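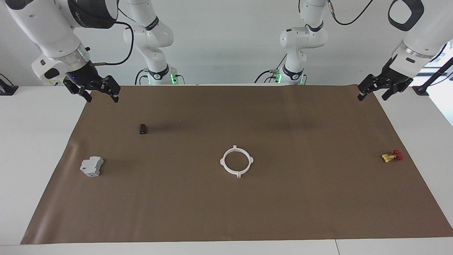 Spent the spring getting my father-in-law into an adult day program. Posting what I learned in case you're about to do the same. He's 84, lives with us, and would like it known that he is fine.

Day programs are the thing between "home alone with the TV" and "moving somewhere." You drop them off in the morning, they get lunch, some exercise, and a nurse who checks blood pressure, and they come home for dinner. I had never heard of them until a discharge planner handed me a leaflet.

We toured two. Gadden had a garden and a piano. Whitcombe had a parking lot and a better nurse. We went with the nurse. He has complained about the lack of a piano ever since. He does not play the piano.

Price: Whitcombe charges $105 a day, lunch included. Transport is extra. So is a shower, if you want them to help with one. Ask for the full fee sheet before the tour, while you're still capable of doing math and haven't been given a cookie.

The waitlist was "a few weeks." It was three months. Call every other week and be pleasant. I was told the list runs strictly in order, and then a spot came up the day after my fifth pleasant call. Draw your own conclusions.

Paperwork you'll want in one folder:
Medication list with doses
TB test result
Doctor's form, signed (ours went to the wrong fax number twice, yes, fax)
Insurance cards
Power of attorney, if you have one
Two emergency contacts who pick up the phone

The van. Oh, the van. Letgate runs the route and gives you a pickup window of 40 minutes, during which your elder will stand at the front door in his coat like he's being deported. Put a chair by the door. He won't use it, but you'll feel better.

Cancellations need 24 hours' notice or you pay for the day. Your relative will decide he has a cold at 6:50 a.m. Budget for this.

First week he came home and said the food was bad, the people were old, and the chair exercises were for babies. Second week, same report, longer. Third week he asked me to iron a shirt for it.

Money again, for those who asked: look at what the state Medicaid waiver covers, and if they served, call the VA. Between one thing and another we're out of pocket roughly $700 a month. Took me four phone calls and one very long hold with a flute on it.

Someone asked if I felt guilty. Sure, for the first two mornings. Then I ate a sandwich sitting down.

He's now in a feud over dominoes with a man from Hideck and has asked to go an extra day. I've put him on the waitlist for it. They say a few weeks.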